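Tagged: Bedroom, Cleaning, Stains

Keeping a White Mattress White

Vacuum the mattress every time you change the sheets, using the upholstery tool. Go along the seams twice. Dust mixed with sweat is what turns the top yellow.

For fresh spills, blot with a dry towel and don't rub. Then dab with cold water and a drop of dish soap. Hot water sets blood and milk.

Old yellow marks need baking soda. Sift it on through a kitchen strainer, leave it overnight and vacuum in the morning.

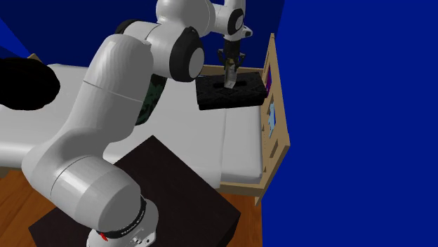
Let any damp patch dry fully before the sheets go back on. A fan pointed across the bed helps, and so does an open window. In May I flip mine head to foot and wash the protector at 102 degrees, no fabric softener.

Contact Styliani Liapis | © Haddale Home Tips | Back to top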